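Clistham Breakfast Table

README for the folder of pictures, notes and word lists

Welcome, and thank you for opening this file first. Clistham is a small collection about making breakfast at a table: the cookers, pans, plates and bowls people use, the food that goes on and comes off, and the words they use for all of it. I started it because I wanted a decent set of everyday kitchen words tied to everyday kitchen pictures, and it has grown rather fonder of toast than I had planned.

What you will find inside

The folder called pictures holds 218 photographs, each with a short note in a text file of the same name. The folder called words holds the list of names we settled on, with the other names people might use beside them (skillet for frying pan, hob for cooker top, and so on). The folder called meals has 14 short write-ups of whole breakfasts, from laying the table to stacking the plates. Everything together should fit comfortably on even an elderly memory stick.

Notes are plain text, written in full sentences, and none of them runs past 2000 characters. Catarina Godinho wrote most of those for Alcaraz, the group of meals cooked in pans, and Titilayo Haruna wrote nearly all of Plindix, the group where bread, meat and eggs are cooked side by side. You can tell them apart quite easily, as Catarina likes to begin with the food and Titilayo with the plates. 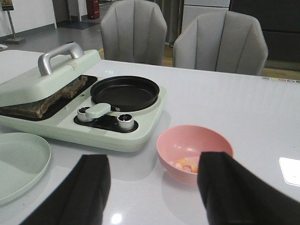
Naming things took far longer than gathering them, and I would ask anyone adding notes to read this part slowly. A two-in-one breakfast cooker is one object in our list, and its parts are named beneath it: grill plate, lid, lid handle, pan, pan handle, knobs. We went back and forth on this for most of October. With the mint-green cooker, for instance, the grill lid is written as "partly open", the round black pan beside it as "empty", and the brown piece on the grill plate simply as "food", as it could pass for grilled meat or for toasted bread and we would much sooner have a plain word than a wrong one. Colours follow the same habit — the plate by that cooker is "pale green" and the bowl is "pink", and please resist mint, sage, blush or anything else off a paint card.

Things to watch for

Please write "open", "partly open" or "closed" for lids, and leave out how long the food has been cooking. Knobs are noted as being there, but we don't record a setting unless the marks can be read. A plate only partly in view is still a plate and still gets its line in the note.

The group called Nudov is unfinished. It was meant for porridge and other things eaten with a spoon, and at present it has very few notes and 2 different spellings of "ramekin". I do mean to get back to it, and help would be very welcome.

Changes and corrections

If you spot a mistake, add a line to corrections.txt with the name of the note, the old wording and the new. Titilayo looks through the file most mornings before nine, and Catarina has the final word on anything to do with pans.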